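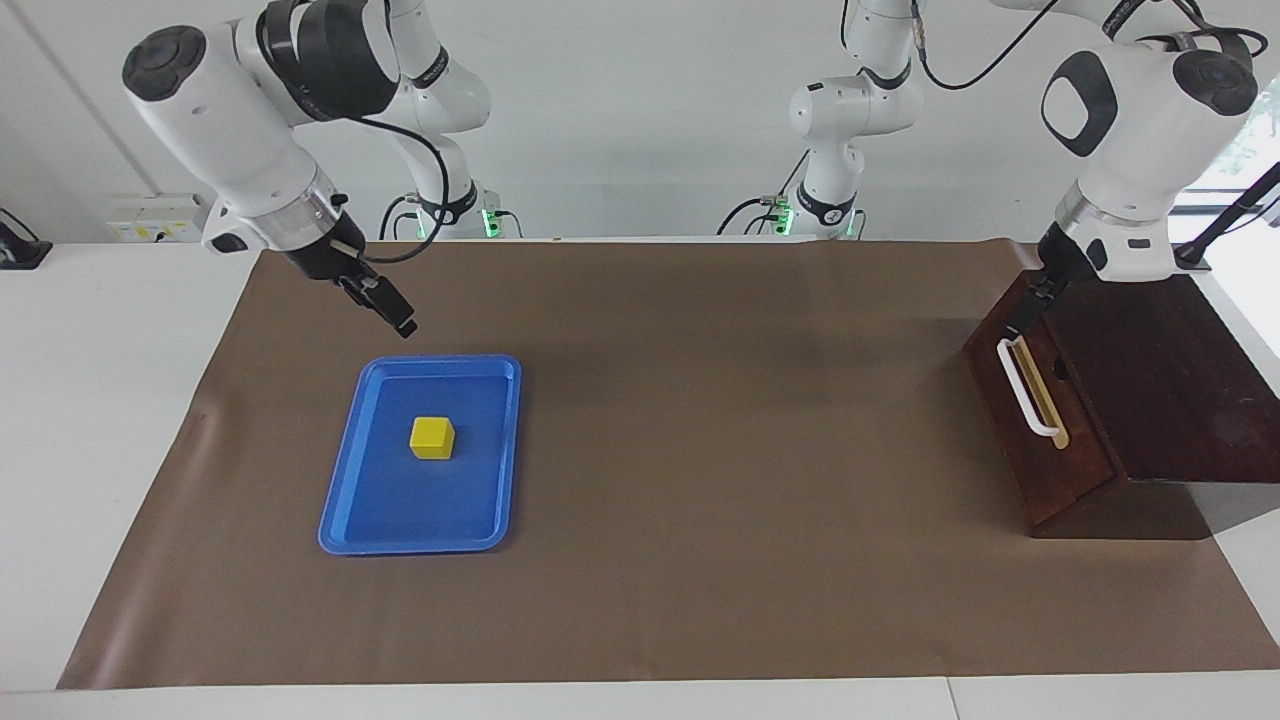

Lakby Two-Arm Bench Cell

The Lakby is a pair of white jointed arms with a black gripper on each, sold by Zimham for the sort of bench work people describe as "fine, really" shortly before asking for a transfer. Opening a drawer, fetching a part, putting it in a tray, shutting the drawer. One arm can mind the handle while the other minds the tray.

What changes for your staff

Less reaching, more supervising. At Mansilla, the first site to take one, the kitting bench used to get through 665 trays a shift and a fair amount of wrist strapping. The trays still go out. The people who filled them now set up jobs, check the results and complain about the software, which we count as promotion.

"I was told it would free me up for more interesting work," says Catalina Sepúlveda, bench lead at Mansilla. "Some of it is. The rest is teaching it where the drawer is."

Allow nearly 30 hours of that teaching before you leave it alone over lunch. Jobs are shown by hand, with no code, and saved under whatever name your team thinks is funny.

Specification

Arms: two, table mounted
Grippers: parallel, two-finger
Stored jobs: up to 152
Service interval: 3000 hours
Colour: white and black. We have been asked about others.

Supplied with cables and the Goledier job editor. Table not included. Tea breaks remain the responsibility of the customer.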